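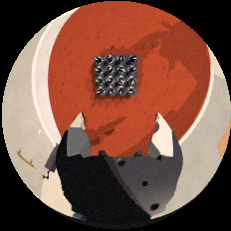
Wrist view from the sim, gripper open below the knobbed block, not touching it.

Cell 2 upkeep meeting, July 2020
Present: İlker Keskin (chair), Poonam Pal (notes). Apologies: Lloyd desk, no one free.

1. Last minutes
Agreed. Item on the cable clip carried over again.

2. Gripper
Poonam has been through the finger mounts on the real arm. Left finger had play in it, two screws backed out. Retightened, marked with paint pen. Jaw opening in the model still the old value from March, so sim and cell dont match. İlker wants them matched before any more grasp runs.
Fingers in the sim stop short of the block at the approach point. Fine as a start pose, leave it.
Action: PP to measure jaw opening cold and after an hour's running, send both to İlker.

3. Wrist camera
Round view with black corners is staying. Shadows on the orange-red top are strong, big one on the right especially. Block edges get muddled with them in the finder. İlker: soften the light in the model first, dont touch the threshold yet. PP not convinced, would do both. Left at light first.
Action: İK.

4. Run log
254 faults logged out of 2555 cycles on the cell. Most are missed picks, rest not sorted yet. Plelletti log format drops the time stamp on restart, needs fixing or we cant line anything up.
Action: İK to ring Landov.

5. Spares
Finger pads low. Stuvton quote in, PP to chase delivery adn order one extra set.

6. AOB
Grease gun missing from the cell cupboard. Please put it back.

Next meeting once jaw figures are in.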